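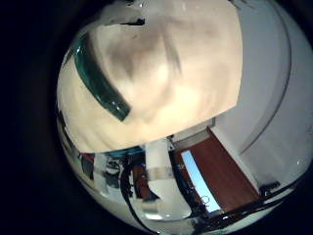 Gathering Examples for a Bouquet-Handling Policy
Final report, spring project course, Gondau lab

1. Where this project came from

When we picked our topic we were pretty sure that the hard part would be the learning. We had all read the papers, we had all watched the videos, and we figured that collecting the examples would take a few afternoons and then the real work could start. By May we had changed our minds completely, and most of this report is about the collecting (we think it deserves the space!).

The task we settled on is a simple one to say out loud: pick up a bouquet by its wrapped stem, carry it across, and set it down without crushing the blossoms. We chose flowers because they look different from every side and because a careless grasp ruins them in a way that anyone can judge.

2. What one example consists of

One example, which we call an episode, is a single attempt by a person steering the arm from start to finish. For each episode we save the wrist camera video, the joint positions, the opening of the gripper, and a one-line note typed by whoever was steering. The wrist view is very wide, so along with the fingers and the flowers it takes in a good deal of the room, chairs and desk and all. We talked for a long time about cropping it, and in the end we left it alone, partly out of caution and partly because the crop script kept eating the edges where the fingers are.

Files go into Flirkmont, the small logging tool that last year's group left behind. It is a kind and forgiving piece of software once you know that it must be started before the arm and not after. We lost a whole morning to that, and we would like to spare the next group the same thing.
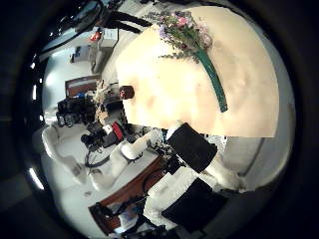 3. How we ran the sessions

We worked in blocks of 20 episodes and then switched operators. Longer blocks sounded efficient on paper, but people get tired, and tired people steer in a lazy sort of way that shows up in the data - the approach gets flatter and the release gets sloppy. After each block the person who had been steering sat down and read through their own notes while they still remembered what they meant by them.

There were 4 starting layouts, written on a card, and the operator drew one before each episode. We also asked everyone to vary the angle of the stem a little on their own, which worked better for some of us than for others. One of us, it must be said, has a very strong natural preference for diagonals.

By the end we had 3439 episodes. We went through all of them by eye, in pairs, with a lot of tea, and set aside 519. The usual reasons were a missing stretch of video, a grasp that closed on the blossoms, or an operator who stopped halfway to think. Failed grasps that were otherwise complete we kept and labeled as failures, on the advice of our reader from the Urbańczyk group.

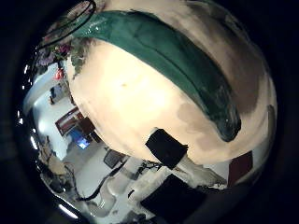 Figure 3. Wrist camera view during the collection work, with the pink and purple flowers at left.

4. Things that gave us trouble

The gripper fills a large part of the wrist view, and in plenty of frames it is hard to tell what the flowers are doing. We tried adding a second, fixed camera for a while. Keeping the two clocks in step was more work than we had time for, so those recordings are stored separately and were not used in training.

Lighting was the other headache. Daylight from the window changes a good deal over an afternoon, and we had not thought to write down the time of each block until we were well into the project. Later blocks have it in the notes, earlier ones do not.

5. Handing it over

The full set is on the Praltus drive, in the folder with the course name, with the set-aside episodes in a subfolder of their own. Please don't delete them - we would have loved to have a pile like that when we were writing our checking script. The layout card is taped inside the cover of the lab notebook, and the notebook lives in the top drawer.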